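Arranging a Folk Song for Beginner Choirs in Several Keys
Student project report
Ibsa Mersha
19 December 2022

1. Why I chose this work

In my second year I helped at the singing evenings of the Hailu community choir. Most of the singers do not read music, and the ones who read it learned as children and forgot a part of it. The choir had a folder of old photocopies. Many songs were in one key only, usually too high for the men and for the older women. When a song was too high, the pianist tried to transpose it at sight, and then the wrong chords made the singers lose their notes.

My project was to prepare one song properly for such a group. I made a melody sheet with chord letters, a simple piano part, and a version for two voices. Each of them exists in four keys, so that a leader can choose without writing anything new.

2. The song

I took "The Miller of Ulska", a song which I know from my grandmother. It has 7 verses, but the choir sings five, because two of them are almost the same. The melody is in three-four time and it has the range of a tenth. This is large for beginners. The difficult place is in the refrain, where the tune goes up a sixth and then stays on the high note for a full measure. People become tired there, and the pitch falls.

There is no printed edition that I could find. I wrote the melody down from my grandmother's singing in July and compared it with a recording of my uncle. They disagree in the third line. My grandmother sings a raised fourth on the word "water", and my uncle sings the plain note. I kept the raised fourth in the melody sheet and put the plain note in small print over it.

3. Choosing the keys

At first I wanted to offer six keys. My supervisor asked me who would use all six, and I had no good answer. I asked the singers to sing a scale up and down and noted where each voice became uncomfortable. After this I kept C, D, E flat and F. In C the lowest note is the G below middle C, which the sopranos can only speak, not sing. In F the refrain is bright and pleasant for them, but the basses complained. D was the best for the whole group together.

E flat has three flats, and the pianist did not like it. I still kept it for the guitar players, who can put a capo on the first fret and play the chords of D.

4. The piano part

The piano doubles the melody in the right hand during the first verse and the refrain. In the later verses the right hand plays only chords, and the singers must hold the tune alone. The left hand has one bass note on the first beat and rests or repeats on the others. I tried a moving bass line in my first draft. It sounded richer, but the singers followed it down and forgot the melody.

The introduction is four measures long and ends on the dominant seventh. I changed it two times. In the first version it ended on the tonic, and people did not know when to come in.

5. Engraving and checking

I used the notation program Zalitz, which our department has on the computers in room 2. It transposes well, but chord letters must be checked by eye. In the key of F it wrote A sharp in place of B flat in three measures. The words under the notes also moved when I changed the page size, and the hyphens were lost in the fourth verse. I corrected these by hand in all keys.

For printing I used large notes and left wide space between the lines. The print shop Fekitz made 200 copies on cream paper. Cream is easier for the eyes under the lamps of the hall.

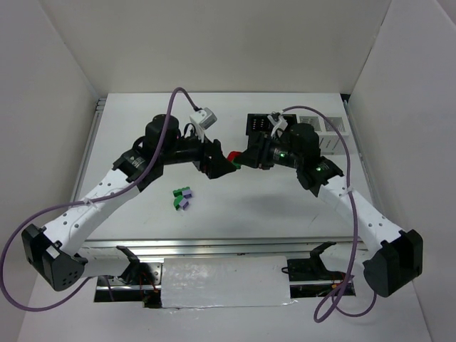
6. Trying it with the choir

We sang the song on three evenings. On the first one we used only the melody sheet in D. I played the tune once, then we spoke the words in rhythm, and then we sang line by line. The refrain needed most of the time. I asked the singers to take a breath before the leap, even if the sentence in the text is not finished. It helped the sopranos more than the altos.

On the second evening we added the lower voice. It moves mostly in thirds and sixths under the melody, with one held note in the refrain. The held note was too boring for the altos and they began to slide up to the tune. I gave them a small movement on the second beat, and after this they stayed in their part.

7. What I would change

The raised fourth should have its own short exercise at the bottom of the page. I also think that the two-voice version needs cues in the piano part, so the altos can hear their first note. A version for men's voices only was asked for, and I have a draft of it in C, with the refrain still unfinished.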